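I got another email from Vatgate in February. I have been on their list since I was diagnosed, and I can't remember ever signing up for it. The subject line told me my voice matters. Inside was a survey with 12 questions, and as far as I could tell every one of them was built so that the only reasonable answer was "yes, I would like easier access to new treatments." Who is going to say no to that?

I have had psoriatic arthritis long enough to be past the stage where I read everything. I read enough. And what I keep bumping into is the patient group that isn't quite a patient group. It has patients on the home page, usually laughing on a porch. It has a blog with patient stories in it. Then you go looking for who pays for it, and you end up at the bottom of the page, in gray type, on a link called "Our Partners," which opens a PDF that won't load on my phone.

Vatgate may be perfectly fine. I want to be fair about this. They fought for a step therapy bill in my state and I was glad when it passed, having spent a miserable stretch failing on a drug my doctor never wanted me on in the first place so that my insurer would pay for the one she did. If Vatgate helped with that, thank you. But the bill that helped me also helped the company that makes my drug, and I would like to be told that up front by the people asking me to call my representative.

I called the representative's office anyway. Got a very polite intern.

What set me off this time was the "patient advisory panel." Vatgate wants people for one. You get two calls a year, a tote bag, and $100 in the form of a gift card. I filled in the application mostly to see what it asked. It asked for my diagnosis, my current medication, what I was on before that, my insurance carrier, and whether I would be comfortable speaking to the media. It did not ask what I think is wrong with the way people like me get treated. Not even a box at the end for comments.

I know people in my Tuesday-night-type online groups (the time moves around, don't ask me) who did a panel like this for an outfit called Lumley. One of them loved it. She said she was treated like an expert for the first time in her life, and I believe her. Another said she was shown a slide deck and asked which of the slides made her feel most hopeful. I think about that a lot. Which slide made her feel hopeful!

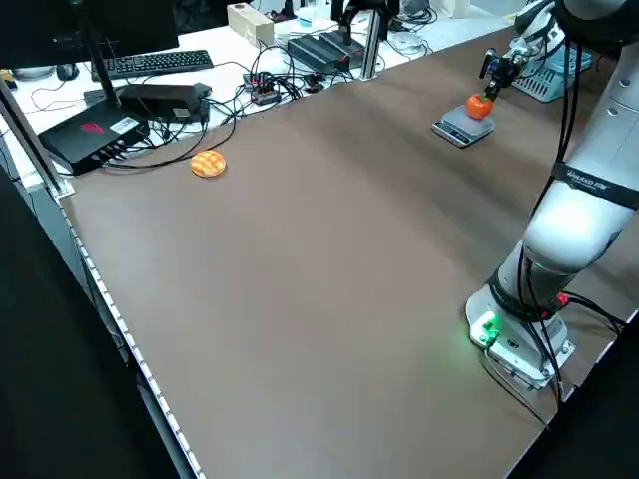 A robot arm over the tabletop, gripper just above the fruit.

Anyway, back to the money. People in these groups get touchy when I bring it up, and I understand why. Running anything costs money. A help line costs money. Patients are mostly broke, and we are not going to fund a national organization out of our own pockets when we're already arguing over copays. So the drug companies pay, and the insurers set up their own groups to say the opposite, and each side finds a sick person to stand next to the podium. I have been asked to stand next to the podium. I wore a nice blouse and said four sentences that somebody had "tidied" for me.

I didn't disagree with any of them. They just weren't the four I'd have picked. I wanted to talk about the bill I got for 400 dollars for an infusion visit that was coded wrong, and the three months it took to get somebody on the phone who could fix it. No one was selling a cure for that, so it wasn't in the remarks.

My own test these days is pretty crude. I look for one time, any time, when the group publicly said something its biggest donor would hate. A complaint about a list price will do. Or a plain warning about a side effect, in normal-sized letters. I went back through all of Vatgate's posts that I could find and came up empty. Maybe I missed it. Their search box is terrible.

The little county arthritis group I used to go to, in the church basement in Fleltbridge, would have passed easily. They complained about everyone. They had no money at all and the coffee was awful, and a retired nurse there taught me how to appeal a denial, which has been worth more to me than any toolkit I've downloaded since. It folded when the church needed the room.

I haven't sent in the panel application. It's sitting in another tab. I may still do it, if only to ask about the PDF on the first call and see how long the silence lasts.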